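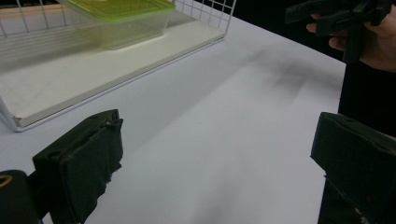 About > Who we are > Kosten workroom

2026-03-05
By Akinyi Mutiso

Kosten makes and sells kitchen storage: wire racks, shelf boards and clear food containers. We started with one rack and a rented unit, and now keep 147 items in stock for homes, school kitchens and small cafes.

Everything is tried out on a plain white tabletop before it goes in the catalog. We set a board in the rack, put containers on it and check the fit. If a board rocks, it goes back to the supplier.

The workroom is open to trade customers by appointment. Replacement boards are sold singly or in packs of three.

Recent
Magesa rack sizes
Cleaning wire shelving
Sostari lids: what fits what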